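Before-the-cold walk-through, Galten weather station and shelter room
November round. Filled in by me, with comments as I went, so please read the comments and don't just count the ticks!

I did this one on Monday starting at 6 a.m., in the dark, with a headlamp and a thermos, and the forecast was already calling for freezing rain by suppertime. Marks are **OK**, **FIX** (needs doing before the first hard freeze) and **WATCH** (fine today, look again next round).

## Outside, instrument yard

- [x] **Gate and latch: OK.** Swings freely. I squirted some graphite in the padlock anyway, after last winter when I stood there breathing on it like a fool.
- [x] **Path from the lot: WATCH.** The low spot by the second bend is holding water again. One cold night and that's a skating rink. Gravel would do it, and I'm happy to rake if somebody will deliver.
- [ ] **Rain gauge, funnel and heater: FIX.** Funnel was full of maple leaves (cleaned out). The heater came on but took so long I had time to do the fence line and come back. I'd like the spare put in now and the old one tested on a bench.
- [x] **Snow board: OK.** Repainted in October, sitting level, flag on the stake so the plow sees it.
- [x] **Wind mast guy wires: OK.** All tight. A little rust on the north turnbuckle, nothing that comes off on a glove.
- [ ] **Mast base light: FIX.** Dead. I swapped the bulb and it's still dead, so it's the wiring or the sensor, and I'm not opening that box in a drizzle.
- [x] **Temperature shelter: OK.** Wasp nest from summer is gone, louvers brushed, door faces north like it should.

## Indoors, bench room

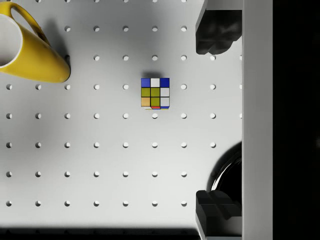

*Bench room: yellow mug on its side, on the white perforated surface.*

- [x] **Heat: OK.** Thermostat set at the overnight hold and the baseboards were warm end to end. I moved two boxes of old strip charts away from the one by the door. Please, please don't stack paper there, I say it every fall.
- [x] **Window seals: WATCH.** I can feel a draft at the bottom left corner with a wet finger. Rope caulk will get us to spring.
- [x] **Smoke and CO alarms: OK.** Both tested, both very loud. New batteries in each.
- [ ] **Extinguisher: FIX.** Gauge is in the green but the tag is out of date. Livness does our tags and I've left them a message.
- [x] **Battery backup: OK.** Pulled the plug and let it carry the logger for 96 minutes while I did the rest of the list, and it never complained. Last year's unit wouldn't have made it through a cup of coffee.
- [x] **Outlets and cords: OK.** No space heaters on extension cords this time, thank you!!

## Storm supplies

- [x] **Ice melt: WATCH.** We have 255 pounds, which sounds like a lot until you remember the January we had. If the long outlook stays as gray as it looks now I'd order more before the hardware store in Haberkorn runs out, and they always run out the day before a storm.
- [x] **Shovels and roof rake: OK.** One shovel has a cracked grip, taped. It'll do.
- [ ] **Blankets: FIX.** The shelter bin is six short. I think they walked off during the August thunderstorm night, when we had all those campers in here dripping on the floor. Zdislava Kováčik has offered to wash and bring some wool ones, and I've said yes before she changes her mind.
- [x] **Flashlights, weather radio: OK.** The Grokov radio picks up the alert channel fine if you stand it on the sill. On the floor it gets nothing but hiss.
- [x] **Drinking water: OK.** Rotated and dated with marker.
- [x] **First aid kit: OK.** Added hand warmers and took out a tube of something that expired so long ago the label had faded.
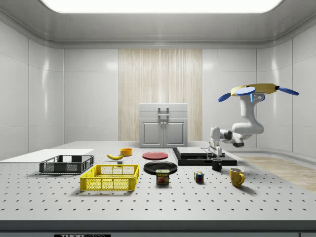

## Generator and roof

- [x] **Generator start: OK.** Third pull. Hour meter reads 600 even, which pleased me more than it should have, and it also means an oil change is due. I've written that on the whiteboard in the shed so it doesn't only live on this page.
- [ ] **Generator exhaust clearance: FIX.** The drift fence got moved over the summer and now snow is going to pile up right in front of the exhaust. Move it back before we need the thing. If you only do one item on this list, do this one.
- [x] **Fuel: OK.** Stabilizer added. Cans are in the outside locker and the locker is locked.
- [x] **Gutters: OK.** Cleaned the ones I could reach from the short ladder. The back run needs two people and dry rungs, so I left it alone.
- [ ] **Back gutters: FIX.** See above! I'm free most mornings.

## Stuff that isn't on the form

The sleet warning card on the shelter door still has the old phone number. I crossed it out and wrote the right one in pen, but it wants reprinting.

I'd also like us to agree on when we close the path. Last winter I closed it for ice, then somebody else opened it again an hour later because the sun was out, and the shady half was still solid. My vote is that whoever closes it walks the whole way before it opens again.

Next round is set for after the first real snow. I'll bring the long ladder if someone else can bring the truck.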